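Robot club thread, because a few of you asked what I've been doing with all my evenings this May

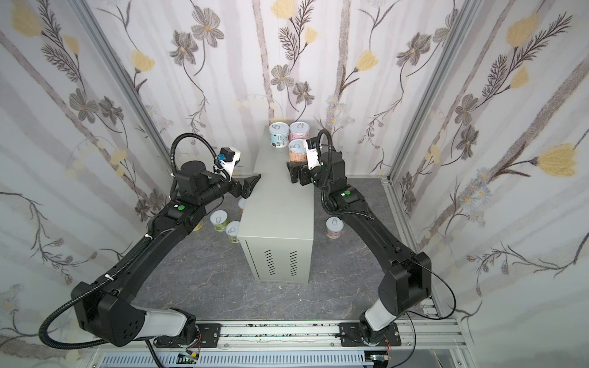 So we're signed up for the student challenge at Mistitz and our team name is Galix (I voted against it, I lost, I'm over it). Two arms, one pile of cans, everything has to get sorted by label color before the clock runs out.

Our best score so far is 158. The team from Ostotness posted 625 on the practice board last night. Six hundred and twenty-five!! I stared at that number for a while and then went and got a sandwich.

My job is the grasp code for the right arm. I'm up to 2,311 lines and I'd bet half of them are comments yelling at myself.

Cans are mean, by the way. Close the fingers a hair too early and you just shove the thing into its neighbor — then you've got two cans to chase.

Latest fix: come in slower and lower for the last little stretch. We went from 106 to 158 on that one change, so I'm feeling pretty good about it!

Next up is getting both arms to work the same spot without bumping elbows. Right now they take turns, very politely, and it eats up so much time.

If anyone's done two-arm timing stuff before, my replies are open. I'll trade you snacks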